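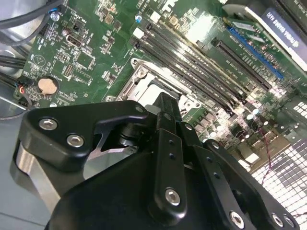
Green motherboard in the workstation chassis, processor socket at center.

February, bench notes, 40 m receive noise

Noise floor on the long wire still two S-units above what I logged before the move to Travville. Worst between 7.0 and 7.1, with a buzz that comes and goes after 18:00. Ran the receiver from the battery with the house breaker off and the level dropped a little, so part of it is ours and the rest arrives by air.

Swept the feedline choke on the Veltmont analyzer. Measured 3,195 ohms at 7.05 MHz, mostly resistive. Good enough, leaving it alone. The old choke (Voß core, nine turns) gave less than half that and goes in the spares drawer.

Vendula Pešek suggests the ground rod. Soil by the shed is sandy and the clamp had corroded. Cleaned it to bright metal, regreased, retorqued. No change on 40, slight improvement on 80.
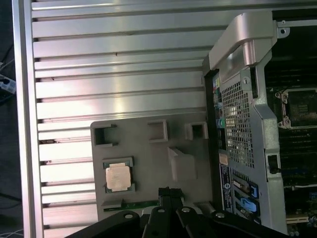 Next is the feedpoint transformer. It is wound 49:1 and I want to try 9:1 with a short counterpoise, receive only. Coax run is 97 feet, loss on 40 can be ignored. The Flalodier preamp stays out of line until the buzz is sorted - it overloads on the evening broadcast stations and confuses the readings.

To do:
Log S-meter every half hour, 17:00 to 22:00, AGC slow, preamp off.
Walk the fence line with the loop and the portable, note the null bearings.
Ask Vendula for the two clamp-on ferrites back.
Relabel the patch panel, ports 3 and 4 are swapped.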